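Idle Hands: How Close Are Machines to Doing the Chores?

By Fionnuala Mulligan

A cup goes from the sink to the rack. A shirt goes from the basket to the shelf, folded. A vase is lifted, the table under it is wiped, and the vase is put back. Robotics companies have been promising all three for long enough that buyers have begun asking for dates.

The dates are soft. Over the spring I asked three developers which chores their systems could finish in an ordinary building, without an engineer within reach of the stop button. Cikport, which sells arms to small packaging shops, named one: moving sealed cartons from a belt to a pallet. Worndale, which is aiming at the home, named two and then withdrew one of them. Prata would discuss only what it expects to ship in June.

The difficulty is rarely the arm. Industrial arms repeat a motion to a fraction of a millimeter and will do so through a night shift. What they lack is a usable guess about objects they have not handled before, in places nobody arranged for them. Carton stacking works because the carton is rigid, the belt is at a known height and the lighting does not change. A kitchen or a back office offers none of that.

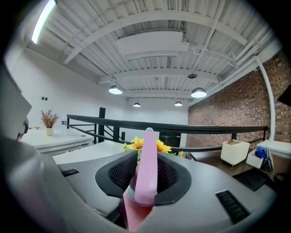

The current answer is demonstration. A person performs the task while sensors record the motion and the view, and a learned controller is trained to reproduce the behavior. Earlier programs had operators steer a full robot by remote control, a slow method that ties up an expensive machine. Hand-held grippers removed that constraint. The operator works at close to normal speed, and the recording can be made in any room with a table in it.

Quantity is still a problem. Worndale's tidying model was trained on 425 hours of demonstrations, and its engineers regard that as a modest set. Its first version learned from a single apartment and performed well there. Moved to a second apartment with a darker counter, it closed its fingers short of the cup on most attempts. The fix was more rooms, more counters and more kinds of cup. 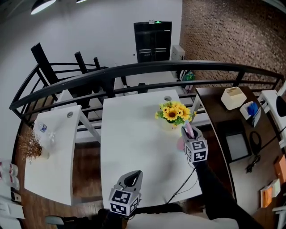
Position is the other half of the record. A learned controller needs to know where each gripper was at every moment, in three dimensions, and how it was turned. Several methods are in use, and most developers combine two. Printed markers are the cheapest: a cube with black-and-white patterns on its faces, mounted on each gripper, gives a camera something with known geometry to find. Sunflowers in a small vase are a harder case for everything that follows. Petals and leaves have no fixed geometry, and a gripper that comes in a little low meets the vase first.

Bristlow, a test house that rates automation equipment for insurers, has tried to put numbers on the gap. Its household trial consists of 27 tasks, each attempted 10 times in a furnished room the developer has not seen. A task counts as passed only if every attempt succeeds with nothing dropped, tipped or left half done. The best entrant so far passed 4. All of them involved rigid objects on a clear surface.

Developers object that the rule is too strict, and for research purposes they have a point. A system that succeeds on nine attempts represents real progress. For a homeowner, the tenth attempt is a glass on the floor – and the time spent sweeping it up comes out of the time saved.

Shop floors are more forgiving. A packaging line already has someone walking past it, and a missed pick costs a few seconds. Cikport has built its business on that margin. Its arms signal for help when a grasp fails, and the nearest worker clears the fault. The company now wants to extend the same arrangement to kitting, where small mixed parts are placed in trays, and its pilot customers report that the calls for help are falling month by month.

Worndale's remaining chore is loading cups into a rack. It will go on sale first to offices, where the cups match.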